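Moi, les clubs de robotique où on ne parle que du classement, ça me fatigue un peu ! À Praltilau, on a passé tout février sur une seule chose : tenir un objet. Des doigts souples, orange, avec plein de fines ailettes, et j'ai adoré ça (mes notes beaucoup moins).
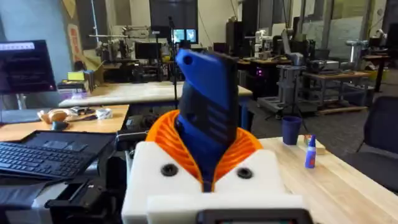

Faut-il savoir programmer pour s'inscrire ?
On apprend sur place, en binôme, dès la première séance.

Isamu Arai voulait qu'on vise la coupe Dralora et ses 63 équipes. Très bien, mais laissez-nous d'abord rater 121 prises, tranquillement, le soir après 19 heures !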